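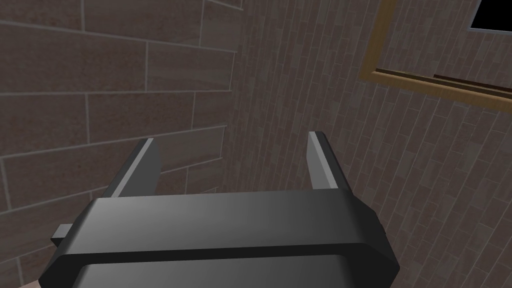
4. Installing the Stevalon under-counter water filter

4.1 Before you start

The filter head mounts on the side wall of the sink cabinet, with the cartridge hanging straight down. Leave 5 inches of clear space below the cartridge so that it can be lowered out of the head when it is replaced. The leak sensor needs a 230 V outlet inside the cabinet or in the one next to it. Do not use an extension cord.

Tools: adjustable wrench, drill with 8 mm bit, level, pencil, tubing cutter, towel, bucket.

CAUTION: Connect to the cold water line only. Hot water will damage the cartridge and voids the warranty.

4.2 Mounting the bracket

1. Close the cold water shutoff valve under the sink. Open the kitchen faucet and let it run until the flow stops.
2. Hold the bracket against the cabinet wall with the arrow pointing up. Check it with the level and mark both screw holes.
3. Drill the holes. In thin cabinet walls, set a depth stop on the bit.
4. Fasten the bracket with the two long screws from bag B. The short screws in the same bag are for the sensor clip (see 4.4).
5. Slide the filter head onto the bracket until it clicks.

Note: The head can be turned around for cabinets where the water line comes in from the right. Remove the locking pin, turn the head and put the pin back before mounting. The flow arrow must still point toward the faucet.

4.3 Connecting the tubing

1. Place the bucket under the shutoff valve and disconnect the faucet supply hose.
2. Screw the tee fitting onto the valve. Tighten by hand, then a quarter turn with the wrench.
3. Reconnect the supply hose to the free threaded end of the tee.
4. Cut the blue tubing to length. The cut must be square – an angled cut will not seal in the push fitting.
5. Push one end into the tee and the other into the port marked IN, 19 mm deep at each end. Pull gently on the tubing to check that it holds.
6. Run the white tubing from OUT to the filtered water faucet in the same way.

CAUTION: Do not bend the tubing sharply or route it behind drawers where it can be pinched.

To release tubing from a push fitting, shut off the water, press the collar in evenly with two fingers and pull the tubing out. Trim the end before using it again if it is scratched.

4.4 Leak sensor

1. Screw the sensor clip to the cabinet wall next to the outlet.
2. Lay the sensor pad flat on the cabinet floor, directly below the filter head, contacts down.
3. Plug in the adapter. The light blinks green and then stays on.
4. Touch the contacts with a damp cloth. The alarm sounds and the light turns red. Dry the contacts to reset.

4.5 First flush

1. Insert the cartridge and turn it to the right until the marks line up.
2. Open the shutoff valve slowly. Check every joint with a dry paper towel.
3. Open the filtered water faucet and let it run for 8 minutes. Gray or cloudy water is normal at first – it is fine carbon dust and trapped air.
4. Close the faucet, check the joints again and write the month on the cartridge label.

If a joint drips, go to section 7.2 before opening the valve again.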